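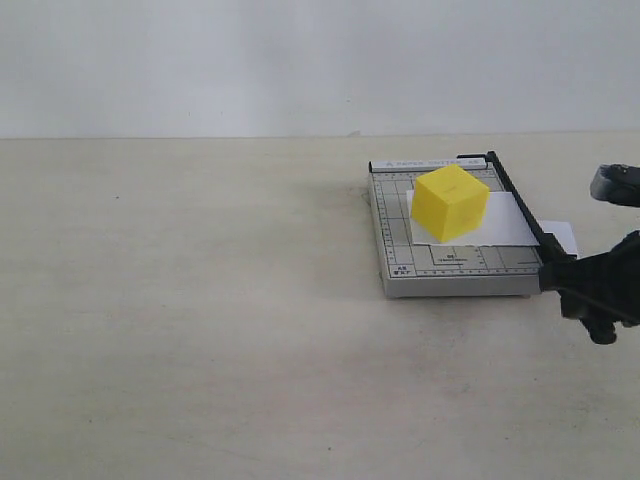 **Poltadden Maths Reading Group: minutes, August 21, 2023**

Chair: Océane Sandhu. Quorum met, barely. Two apologies received.

**1. Last minutes**

Accepted, with one correction. The chair did not "warmly welcome" the Grinesine textbook. She said she would look at it.

**2. Choice of next book**

Sutherland's two-volume course on linear algebra was put forward again. It runs to 982 pages with the index. The chair asked who had finished the last long book we picked. One hand went up, and its owner then admitted to skipping the chapter on measure.

The case for Sutherland is that he proves everything. The case against is that he proves everything before saying what any of it is for, and determinants turn up on page 20 with no motive given. Grinesine is shorter at 676 pages and has pictures of arrows. Several members doubted that arrows help anyone past three dimensions.

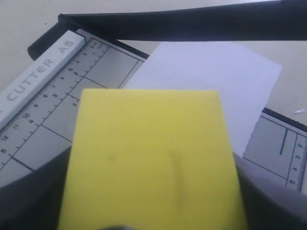 *A5 cutter, with cm and inch scales.*

Vote: Sutherland, volume one only, by a narrow margin. The chair asked it to be recorded that she expects us to be back here by the end of chapter four.

**3. Report on the Skukis problem sheets**

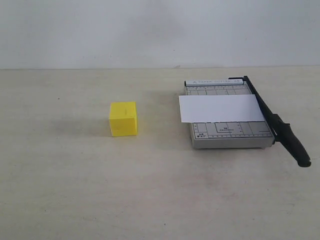

*Report by Océane Sandhu*

I worked through the first set over a weekend. The claim on the cover is that a reader "will see eigenvalues everywhere" afterwards. I did not. Most of the questions ask for the same two-by-two calculation with the numbers changed, and the answer to question 2 is wrong: the matrix given has a repeated root and cannot be diagonalised. The later questions on projections are better, and I would keep those.

Discussion followed. It was suggested that the mistake might be deliberate, to make readers think. The meeting did not find this likely.
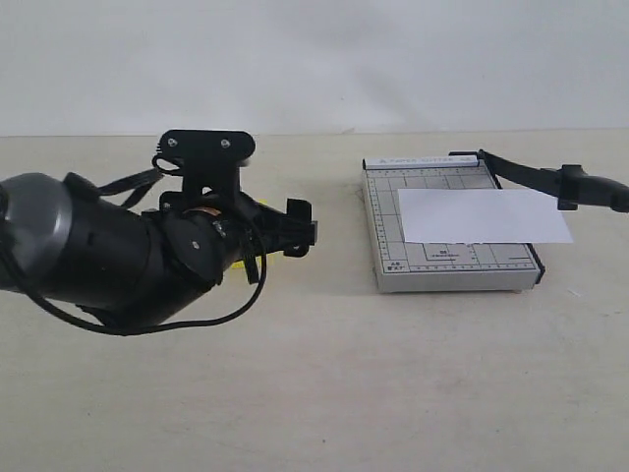

It was agreed to use the projection questions and drop the rest. A proposal to write our own sheets was made, as it is most years. Those in favour were asked which chapters they would take, and the proposal was withdrawn.

**4. Any other business**

Whether to allow proofs by computer algebra. No agreement. Held over.

**Actions**

- OS to write to Skukis about question 2.
- All to read Sutherland, chapter one, and attempt the odd-numbered exercises.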